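Room notebook, ground floor, March, started just after nine in the morning

Carrying on from the last page, where I ran out of paper in the middle of complaining about the chairs. To pick up the thread: we have been lent a mixture of seats from Gumel and from Sopacua, on top of the ones we already had, and the point of this week is to decide which of them stay downstairs, which go up to the mezzanine and which go back. I had hoped to do it on paper with the floor plan. I had a lovely floor plan. It lasted until the second cup of tea, when I found that it had been drawn before the big pillar was boxed in and was therefore wrong along one whole side.

So we are doing it by pushing things about, which I prefer anyway. You learn a good deal from pushing a chair. The pale upholstered one with the rounded back and the thin black legs is much easier to shift than it looks, and I would put it nearly anywhere, but it does want a bit of space in front. If it sits too close to a table the arms meet the edge before your knees are under, and you end up perched on the front of the seat like someone waiting at the dentist's. I tried it at the white table and then at the desk and came away cross both times. Out on the open floor it is a different creature altogether, and very comfortable, and I stayed in it longer than I meant to.

A word on the seat itself. The front edge is nicely rounded and well padded, and that is where all the wear will come, from people sliding forward to get up. When you check one of these, press along the front first, then the two corners, then the middle, and only then look at the back. Gumel's leaflet says to start with the back. I have been doing it my way for years and see no cause to change now.

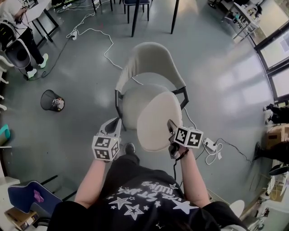
The leads are the other half of the business, and I have to admit I underestimated them. We have white power strips out on the floor with white cable looping between one thing and the next, and a black lead or two going off in their own directions, and every chair I move lands with a foot on one of them. Thin metal legs are unkind to cable. They don't sit on top of it the way a fat wooden leg will, they bite. My rule for the rest of the week is cable first, chair second: lift the chair clear, lay the lead where you want it, set the chair down, and have a look at all the feet before anybody sits. It is slow and I have already been teased about it.

I should also like the strips to live against something. The middle of a shiny floor is a silly place for one, and a coil of spare lead beside it is sillier. Sopacua do a shallow channel that would take the lot along the window side, and we need eight lengths if my pacing is to be trusted (it may not be, I was carrying a mug). I have put it on the order sheet as line 133 with a question mark. If anyone would care to measure properly, please cross out the question mark and put your own figure in.

The wastebasket needs a heavier bottom or a different home. The mesh ones are handsome enough but they go over at the least knock, and then the paper is out on the floor and I am down there after it. Against a table leg it would have some support. I have asked whether Irik still make the squat sort with the rubber ring and am waiting to hear.

11.20. Stopped for a bit and went up the stairs to look down over the railing. I would recommend this to anyone arranging a room. From up there you see straight away where people will walk, and where you have left a chair in their path out of pure affection for the chair. I had left one. The desk by the windows looks worse from above as well, quite heaped, and I have promised to clear my share of it before I go home.

What I could not settle from upstairs was the white cabinet with the little round mirror. It is a pretty thing, with its curly carving low down, and far too dressy for a workroom, and I am fond of it. The proposal on the Trumedora sheet is to send it to their showroom and put plain shelving in its place. My own feeling is that the white shell chair with the black frame sits happily enough in the same company, one plain and one fancy, and that a bit of frivolity on that side does the room good. Shelving would be tidier. It would also fill up in a fortnight with things that ought to be thrown away.
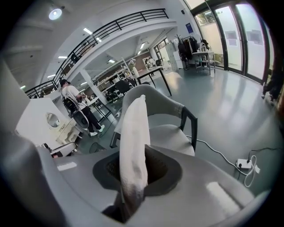 Reply added in another pen: keep the cabinet by all means, but do measure it before the channel is ordered, as the skirting is deeper on that side and a door that catches on a cable cover will drive us all mad. Also, the upholstered chairs should go upstairs, where there are hardly any leads to trip on. Down here they will be grubby by summer.

Well, I grumbled at that for a while and then saw the sense in most of it. The grubbiness is a fair worry, pale fabric being what it is. But somebody has to carry them up, and the turn on the stairs is tight, and I should miss having a proper seat within reach of the kettle. I suggest a compromise: two upstairs, one kept down here on the open floor, and a washable cover for that one from whoever will make it cheapest.

Still to do before the end of the day: ask Sopacua about the channel in white, find the felt pads (last seen in the biscuit tin, which now has biscuits in it), and redraw the plan with the pillar where the pillar is. I'll start the new plan on the back of the old one.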